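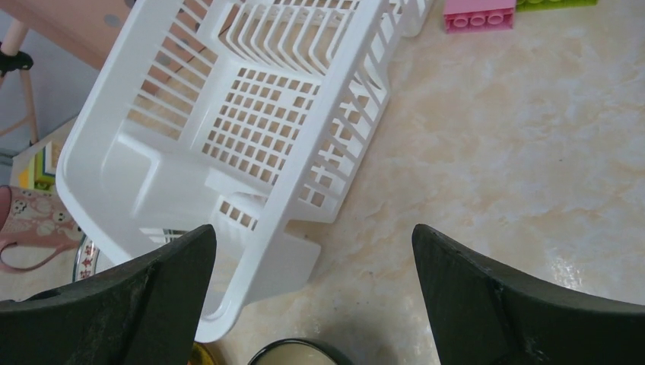
Workshop notebook, October, morning, started 8.40

Batch 3322, second opening. The kiln was still too warm to touch the lower shelf, so I took out only the top one and left the door on the small gap. The rest after lunch.

What I wanted to learn from this firing: does the pale green stop crazing if we put more silica in it, and do we lose the colour when we do it. The old recipe is the one that Alvarado chose for the café cups, and they like it very much. I like it also, but last spring three cups came back with fine brown lines inside, where the coffee had gone in. A customer sees this as dirt. It is not possible to wash away.

Recipe for the test, per small bucket: the old glaze as before, with 245 g of silica added, sieved twice. The old batch was mixed with the Zondano frit from the previous sack. The new batch is with the new sack, same number on the label, but the powder feels a little coarser between the fingers. I write it down here in case it matters later. I should have kept the old sack for comparison and I did not, it went out with the rubbish in the summer.

Clay: all pieces are from the Basley white stoneware, thrown on the same afternoon, except the handles, which were pulled on the next day because the bodies were too soft. Two of the handles have a small crack at the lower join. This is my fault and has nothing to do with the glaze. I was in a hurry and did not score deep enough.

Top shelf, results

The green is a bit colder than before. If you put the new cup beside an old one you see it at once, and if you don't have the old one you would not think about it. The surface is a little stiffer, it has not run into the foot anywhere, and the rim is well covered. On the rim the old one always became thin and brownish, and I have missed this a bit already. A colleague at the next wheel prefers the new rim. We did not agree and left it there.

No crazing to hear. With the old glaze you can hear it while the pots cool, a small ping, then quiet, then again. I stood at the kiln for the time of one tea and heard nothing. But I know from last year that crazing can come weeks later, so a silent kiln is only a good sign.

Ink test: I painted the inside of one cup with black drawing ink, waited, wiped it with a damp cloth. One short line near the handle, the length of a fingernail. Everything else came clean. On the old cup, which I did in the same way for comparison, there was a net over the full bottom.

11.20

Hot and cold test. Same procedure as in the spring: cup into the small oven, then straight into the sink with cold water and ice. Repeat, look with the lens, repeat again. It is a rough treatment and no café does this to a cup, but it shows in one day what the dishwasher shows in a year. I hold the cup with the long tongs and wear the goggles. Please do the same if you repeat the test, the bare tongs in the drawer are too short and the steam comes up to the wrist.

After the last round there is one new line, also near the handle, beginning from the same place as the first. I think the glaze is thicker there. When I dip, I turn the cup so that the handle comes out last, and a drop collects in the corner. So this may be a dipping problem and the recipe may be fine. For the next batch I will pour the inside first and wipe the corner with a brush before the outside is dipped.
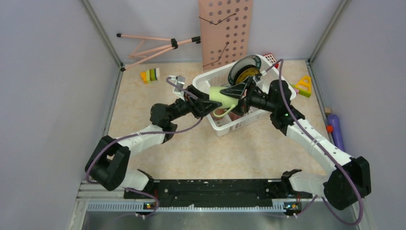 Absorption is the other thing I need to check before I say anything to Alvarado. The procedure is written on the inside cover of this book: weigh the fired piece dry, boil it, leave it in the water overnight, pat dry, weigh again. Use an unglazed piece from the same shelf, otherwise you measure only the foot. I have put the broken test bars in the pan now. If the clay takes up too much water then the glaze is not the only guilty one, because the body swells slowly with the moisture and the glaze cannot follow. Basley write in their sheet that this clay is tight at our temperature, but a supplier's kiln and our kiln are different animals.

About the kiln. The Dresten controller showed the correct end temperature, and the cone on the top shelf is bent as it should be. I could not see the lower cone yet. In the last firing the lower one was too straight, which means that the bottom of the kiln is running cold and the controller does not know it. The thermocouple sits high in the wall. We talked in September about moving it, and it was left because it means drilling.

14.10

Lower shelf is out. The cone is again too straight, less than the last time. The green down here is more milky and you can feel it with the thumb, it is a dry feeling, like a stone that was in the sun. One cup has a pinhole on the outside below the rim. These pieces I would not sell. For the absorption test I took bars from both shelves, and I marked the lower ones with a scratch.

I had loaded the lower shelf too full. The shelf supports were short ones, so the air had no room. For next time: tall supports below, fewer cups, and a longer hold at the end. I will ask for the longer hold to be put in the programme under its own name and keep the old programme as it is, because the tile people use it as well.

Open questions, for whoever reads this before me
– Is the frit coarser, or do I imagine it? Sieve a handful of it dry and look at what stays.
– Does the colder green come from the silica or from the new sack? To know this we need one bucket of the old recipe made with the new sack. I should have done it in this firing.
– The bucket with the extra silica settles hard. In the morning it was like cement at the bottom. A pinch of bentonite, perhaps, but mix it in hot water first or it makes lumps.
– Cups with the cracked handles are on the window side. Do not give them to visitors.

Next firing when the shelves are washed and painted. There is enough kiln wash in the jar for one side only.

Comments (2)

Reader, from another studio: We had the same with a pale green. For us it was the thick corner at the handle, exactly as you write. We thinned the bucket a little and dipped shorter, and the lines went away from that place. The colour became weaker, so you must try.

Reader: Could you put the absorption numbers here when you have them? I use the same clay for bowls and I was never sure about it. Also, please wear a mask when you sieve the silica, you did not mention it.

Contact the workshop | © The notebook's authors | Back to top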